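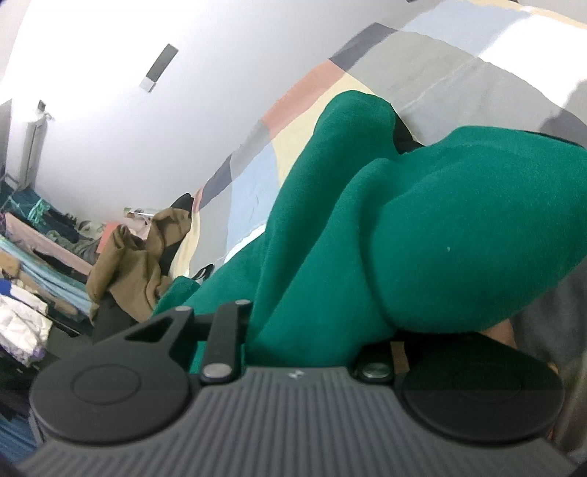 PRESS RELEASE
For immediate release

Home-built Pascu gripper leaves the spare room and opens its plans to everyone

Villeto Shared Workshop, Zunico. A hand-held gripper that began life on a bench between the pillar drill and the tea things at Villeto Shared Workshop is to have its complete plans released free of charge this April, together with the parts list, the assembly notes and a good many of the recordings made with it so far. The project is called Pascu, and it is the work of Ayman Mansour, a Villeto member who has spent nine months of evenings, and more Sunday-best shirts than his family would have liked, on the question of how a home-built robot might one day put the washing away.

Pascu is held and worked by a person. You squeeze, the jaws close, and a camera mounted on the tool records what they are doing. The idea is that somebody who already knows how to pick up a jumper picks up a great many jumpers, and the recordings are then used to teach a small robot arm, which carries a matching pair of jaws, to have a go at it. The arm lives at Villeto and is on the slow side, but it is coming along, and those of us who have watched it since the early days have grown very fond of it.

"I started with the arm, like most people do, and I had a lovely arm that couldn't do anything," said Ayman Mansour. "I could type in positions all evening and it would go to them very nicely, and then I'd put a towel down in a slightly different place and it would close on thin air. So I put the arm under a dust sheet and built the hand bit on its own, and I walked round the house with it picking things up. That was the most useful thing I did all year, and I wish I'd done it before buying the expensive motors."

A tool made for soft things

Plenty of home-built grippers will pick up a block or a drinks can. Cloth is another matter, as anyone who has tried to fold a fitted sheet will know, and a thick fleece is quite different again from a cotton shirt. It bunches, it rolls over on itself, it hides its own edges, and when you take hold of one layer you very often find you have taken hold of three. Much of the work on Pascu has gone into the jaws and the linkage that moves them, so that they can slide under a fold and close on it without shoving the whole garment across the bed.

The linkage was redrawn more often than any other part. Early versions pinched well at the tips but went slack further back, and one rather handsome attempt worked beautifully until it met a zip. The arrangement in the released plans uses a linkage arm turning on pins, and a triangular bracket with a window cut through it at the jaw, a shape Ayman arrived at after a long conversation at Villeto about gate hinges. The top of the housing is ribbed, and builders who want a different finish will find that the top cover has its own drawing and can be altered without disturbing anything underneath.

The assembly notes are written for people who have a screwdriver, some patience and access to a shared workshop, and they assume no background in robotics at all. There is a long section on getting the linkage to move freely before anything else is fitted. Please do read it! Two members built the tool from the draft notes over the winter, and both of them skipped that section and had to come back to it, so it has now been moved to the front and given a larger heading.

Tried out among real washing

From the beginning Pascu has been used in ordinary rooms with ordinary clutter, and the recordings were made in members' bedrooms, on landings, on sofas and, in one case, in the back of a camper van. Fleeces, quilts, dressing gowns, school jumpers and any amount of bedding have been through the jaws. The collection stands at 577 recordings, each one a single go at picking something up, moving it or laying it down, and the failed attempts have been kept in with the good ones and marked as such.

"People do tidy up first when you say you're coming round with a camera, which is very kind of them, but I'd ask them to put it all back," Ayman said. "A robot that can only find a jumper on an empty white table isn't going to be much help to anyone I know. Patchwork is wonderful. You've got all those edges that aren't really edges, and the arm still gets caught out by them. I've borrowed every patterned bedspread I could lay my hands on."

Results so far are mixed, and the project notes say so plainly. The arm is fairly dependable with a single towel. It manages a thick sweatshirt on a good day, particularly when there is a nice fat fold for it to go at, and it is still hopeless with tights. It doesn't yet fold anything you would be pleased to find in your drawer, and no promises are being made about when it might. Anyone hoping for a machine to do the ironing will have to wait a good deal longer.

How it was paid for

The build was helped along by a grant of £600 from Irell, the Zunico supplier of fixings and small bearings, which runs a modest fund for local makers. The money went on motors for the arm, bearings for the linkage, a replacement camera after an unhappy meeting with a stone floor, and storage for the recordings. Irell also let Ayman rummage through its returns shelf, which he says was worth nearly as much as the grant. Everything else came out of his own pocket or out of the workshop's scrap drawers, and bench time was covered by his ordinary membership.

Villeto has been glad to have the project under its roof. The workshop is better known for chairs, bicycles and lamp repairs, and the arrival of a robot arm did raise an eyebrow or two, but it has brought woodworkers, menders and electronics people round the same bench in a way that we would very much like to see more of. The sewing group in particular deserves thanks for explaining, with great patience, how fabric behaves and why the tool kept losing its grip on knitwear.

What is being released

The April release will include the full drawings for the hand-held gripper, the matching jaws for a robot arm, the parts list with alternatives for anything that has been hard to find, the assembly notes, and the software that reads the recordings. A first set of 200 recordings will be published alongside, chosen from those where the householder has agreed to have the room seen. The rest will follow as permissions come in, and any household that changes its mind may ask to be taken out.

The plans may be used, changed and shared by anyone, at home, in a school or in another workshop. Ayman asks only that people who improve the linkage send their drawings back so that others can benefit, and that they let him know how they get on with corduroy, a cloth he has so far avoided.

Come and have a go

Villeto will hold an open evening in April to mark the release, starting at 7 pm, with the tool on the bench to be picked up and tried and the arm running for as long as it is willing. Visitors are warmly invited to bring a garment or two of their own, the more awkward the better, and those who are happy to be recorded can add an attempt to the collection before they go home. There will be tea, and there will be a table for anyone who would like to start building their own and wants a hand reading the drawings. Children are welcome with an adult, and the bench has been set at a height that can be reached from a wheelchair.

Members of the press who would like to see the arm at work, or to try the gripper for themselves, are asked to get in touch with the workshop office beforehand so that a quiet hour can be arranged. Ayman Mansour is available for interview most evenings.

About Villeto Shared Workshop

Villeto is a members' workshop in Zunico with benches for wood, metal, textiles and electronics. It offers day passes as well as full membership, and newcomers are given an introduction to the tools before they start.

Ends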